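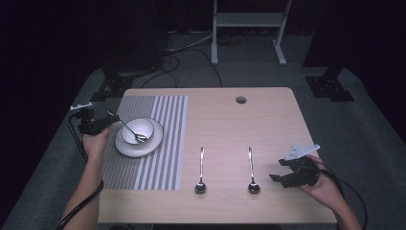
FOR IMMEDIATE RELEASE

Etar reports result on teaching robots to handle cutlery from hand-held gripper recordings

FLORES, Sun 3 May. Etar, a research group working on robot manipulation, today released the results of a study on teaching robot arms to set and clear a table from recordings made by people. The people in the recordings do the work with a pair of hand-held grippers, one in each hand. No robot is present while the recordings are made.

The study covers one family of tasks: picking up a teaspoon from a bare tabletop and placing it in a bowl, next to a plate or back on the table. The group recorded 565 demonstrations and trained a single policy on them. The policy was then run on a two-armed robot in 257 trials. The full report, with the results broken down by task and by starting position of the spoon, is available on request from the contact below.

The main finding concerns where the spoon is held. Policies trained on unlabeled recordings tended to close the gripper wherever the fingers first came near the metal. On a thin handle that often led to the spoon turning in the grip during the lift. The Etar method, which the group calls Ustel, adds one piece of information to each recording: the point on the object where the person finally took hold. The point is found automatically, by running the recording backward from the moment the fingers stop closing. No one has to mark it by hand.

With that information added, the policy learned to settle on a holding point before the arm started its last approach. Spoons turned in the grip less often, and the policy made fewer second attempts. The gain was largest when the spoon lay at an angle to the table edge and smallest when it lay straight, with the handle pointing away from the robot.

"A spoon is a hard object for a robot," said Krisztina Juhász, who led the study. "It is thin, it sits low on the table and the bowl reflects everything in the room. A person adjusts for all of that without thinking. We wanted to keep the adjustment in the data and give the policy a way to use it."

Each gripper in the study has two black fingers and is joined by cable to the recording equipment. Video is taken from two kinds of viewpoint: a view of the table and both hands, and a close view from the gripper itself. The close view is the one the policy relies on during the last part of a reach. In that view one finger often covers part of the spoon, and the group chose to leave such recordings in the training set. 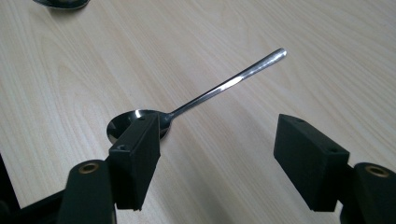
A teaspoon between the open fingers of a hand-held gripper, seen from the gripper. Photo: Etar

Américo Patrício, who built the training software, said the covered views were at first treated as a fault. "We filtered them out in the early runs, and the policy got worse at the exact moment we cared about," he said. "The robot has the same fingers in the same place, so it has the same blind spot. It needs to have seen that in training."

Reflections were a second problem. A polished bowl can look nearly black in one recording and mostly white in the next, depending on the lights and the angle. The group tested whether changing the brightness of the training video would help, and found a small benefit for the table view and none for the gripper view. Recording under more than one lighting setup worked better and has become part of the standard procedure.

The tabletops used in the trials were supplied by Pitevwood, which also provided a second set in a darker finish. Results on the darker finish were lower than on the light one. The report gives both sets of figures. Pitevwood had no part in the design of the study or in the writing of the report.

Training people to make the recordings took little time. New operators practiced for 33 minutes before their demonstrations were kept. Korkor Zakaria, who ran the recording sessions, said most of the practice went into using both hands together.

"People want to put one gripper down and do everything with the other," Zakaria said. "We ask them to keep both up and in view, even when one hand is only waiting. Once they are used to the weight it goes quickly."

The group lists several limits. All spoons in the study were metal teaspoons of a similar size. Forks were tried only in a short side test and are left out of the results. The method needs a clear moment at which the fingers stop closing, so it does not yet suit soft items such as cloth napkins, where the fingers may keep moving after the item is held. Spoons lying on top of one another were also left out.

Consuelo Ríos, who reviewed the trial records, said failed trials were counted in full, including those stopped early by the operator. A trial was marked as a success only if the spoon ended in the place the task called for and had not been dropped on the way.

Etar will release the recordings and the code for finding the holding point in June, under a license that allows research use. Version 2 of the recording procedure will be published at the same time. It includes the lighting instructions, the practice tasks for new operators and the checks used to reject a damaged recording.

Work on forks and on small bowls is under way. No date has been set for those results.

About Etar
Etar is a research group based in Flores. It studies how robots can learn everyday handling tasks from people and publishes its methods and data.

Media contact
Ruth Correa
Press office, Etar, Flores
Copies of the report and further photographs are available from the press office.

###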